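Looking after oiled and waxed wood at home
Posted 11 September 2026 by Inger Steinarsdóttir

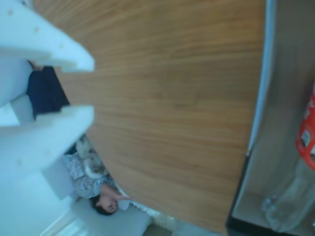 Honey, caramel and chestnut, all in one piece of grain.

I love wood that has been lived with! Give me a table with a few rings and a dent over a shiny new one any day, and most of the letters I get are from people who feel the same but are a bit scared of doing the wrong thing. So I've gathered up everything I tell friends when they ring me in a panic.

Find out what finish you've got

Do this before you buy anything at all. Put a drop of water somewhere out of sight, on the underside or round the back, and leave it for ten minutes. If it sits up in a bead, you've most likely got varnish or lacquer, or a good coat of wax. If it soaks in and leaves a dark spot, the wood is bare or oiled and thirsty for more. Wipe it off and let it dry.

Printed and veneered furniture is another matter. Look at the edge of the board: real grain carries on over the end, but a veneer stops short and you'll see a thin line. Never sand a veneer hard. I went straight through the one on my aunt's sewing table in Zernivville and I still feel hot when I think of it.

Everyday cleaning

A soft dry cloth does most of the work. Old cotton pillowcases are wonderful for this, cut into squares and washed without fabric softener (softener leaves a film that smears). For sticky patches, use a cloth wrung out in warm water with a tiny squirt of washing-up liquid, then go over it with a clean damp one and dry it straight away. Always wipe along the grain.

Please leave the spray polish in the shop. It builds up, it goes cloudy, and the next coat of oil won't take where it's been.

White rings

These look dreadful and are often the easiest thing of all to shift. A white ring is usually damp caught in the wax. Lay a folded tea towel over it and press with a warm iron, no steam, for a few seconds at a time. Lift, look, press again. I've seen a ring go in three goes, and I cheered out loud. If a faint shadow stays behind, rub in a little wax with your fingertip and buff.

Dark rings are harder. They mean water has got right into the wood, or that something iron stood there wet. Light sanding may do it on solid wood, with fine paper and plenty of patience.

Dents and scratches

A dent is squashed wood, so you can often coax it back up. Put a damp cloth over the dent and touch it with the tip of a hot iron until it steams. Leave it overnight before you decide if it needs another turn. Scratches that have cut the fibres won't rise like this, but a walnut kernel rubbed across a small one darkens it beautifully – keep the nuts well away if anyone in the house is allergic.

Oiling, the good bit

I do my own table twice a year, once in August when the windows can stand open, and again just after New Year. Thin coats are the whole secret. Pour a little oil on a rag, rub it in along the grain, wait 15 minutes and wipe off every bit that hasn't gone in. If you leave it sitting, it dries tacky and you'll be picking fluff off it for weeks. 2 thin coats with a day between them will beat one thick one every time.

Then comes the moment when the colour jumps out at you. It never gets old!

One serious warning: oily rags can catch fire by themselves if they're left scrunched up in a heap. Spread them flat outside to dry, or soak them in water in a metal tin with a lid, before they go in the bin.

A few odds and ends

Keep wood away from radiators if you can, or turn the piece round now and then so that one side doesn't take all the heat.

Felt pads under lamps and vases. Change them when they go hard, as grit gets stuck in them.

Heiðrún Kjærgaard wrote in to ask about chopping boards. Use food-safe oil, the same thin coats, and stand the board on its edge to dry after washing. Half a lemon and some coarse salt will see off an onion smell.

Next time I'll be tackling squeaky drawers, so have a candle stub ready.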